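El segundo turno del ordenador de oficina

La vida útil de un equipo de sobremesa rara vez la fija el procesador. En el inventario de Conora, con 1.128 unidades, las bajas se concentran en tres puntos: fuente, condensadores y disco. Murray Te Moana, responsable técnico, sustituye la fuente cuando el rizado supera los 50 mV en la línea de 3,3 V — el límite habitual de la norma ATX — y conserva el resto. La memoria se prueba aparte, en 2 pasadas completas. El zócalo se inspecciona con lupa antes de montar la CPU.

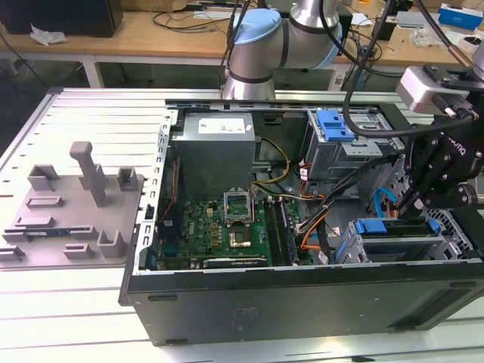 La pasta térmica se renueva siempre.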